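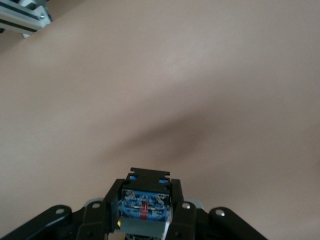 2. Method

We set out to learn whether a policy trained only on the wrist view could manage a drawer. Our robot, named Toma before any of us had a vote, has two arms and strong opinions about neither. We recorded 148 demonstrations by teleoperation, threw out 17 in which the operator sneezed, sulked or hit the stop button, and trained one policy on the wrist view and a second on the wrist and table views together. Each got 600 training epochs and the same starting positions.

3. Results so far

The wrist-only policy opened the drawer in 18 trials and spent the rest pushing at the tabletop with great conviction. Adding the fixed view helped most during the approach, when the wrist camera has little but table to go on -- a finding we could have had for free by closing one eye. Small parts and the white cabinet share the table in every trial.

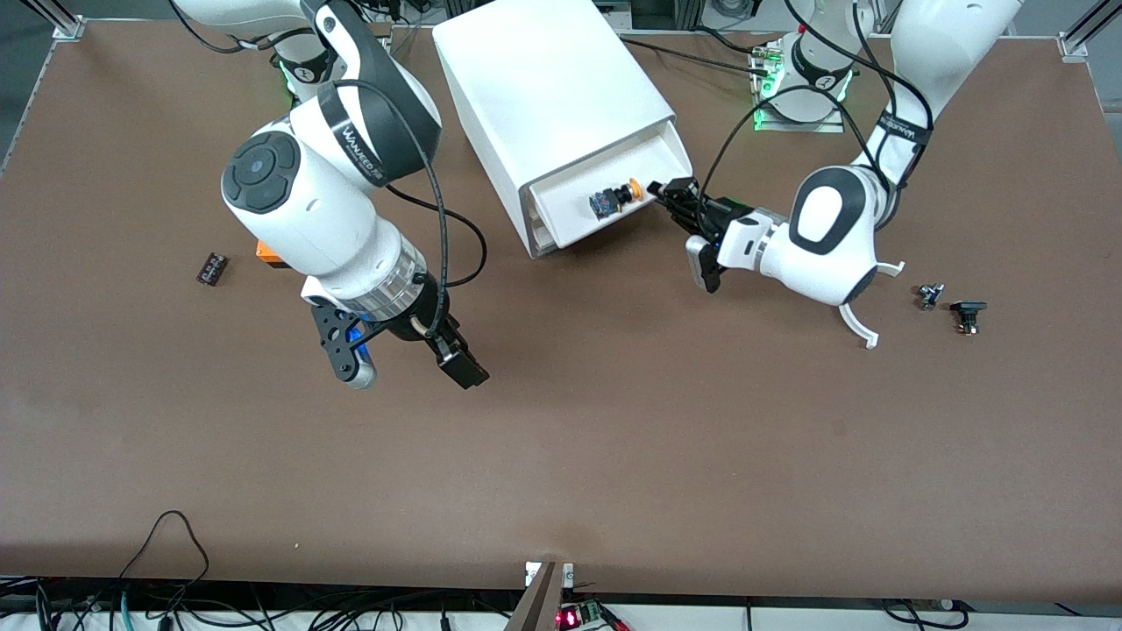 Roxana Radu wonders whether the second view helps at all, or whether the larger network would have done as well with the same picture fed in twice. We haven't run that yet. It is booked for August, after the Vukel group gives us back our computer.

Last updated: August
3 comments · 2 shares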